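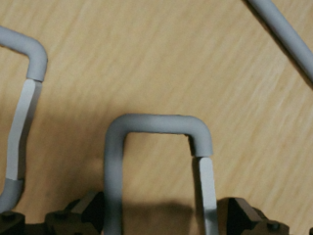 Home | Forums | Shop Floor | Log in

Arm on the sorting table
December 2019

stilport62: Tandley put an arm on our wire loop job. Four of us used to hand sort. Now two do, and the others moved to packing — same pay so far.

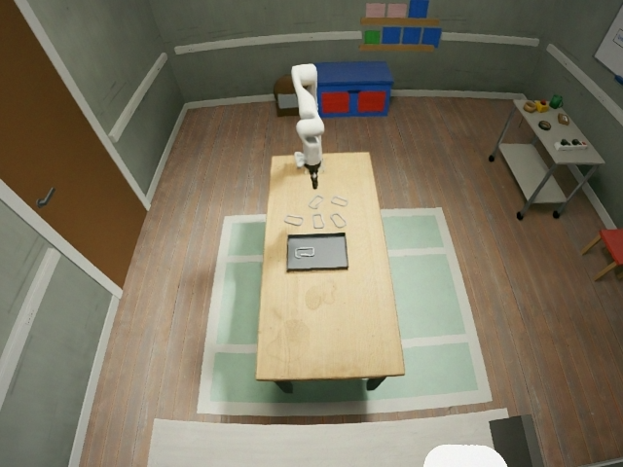

My wrists feel better, but I miss the talk.

oshima_fan: Same pay until July, you watch.

stilport62: Maybe. We have it in writing.

gritbin: Ours made new jobs.

Recent threads
Conley shift swaps
Glove sizes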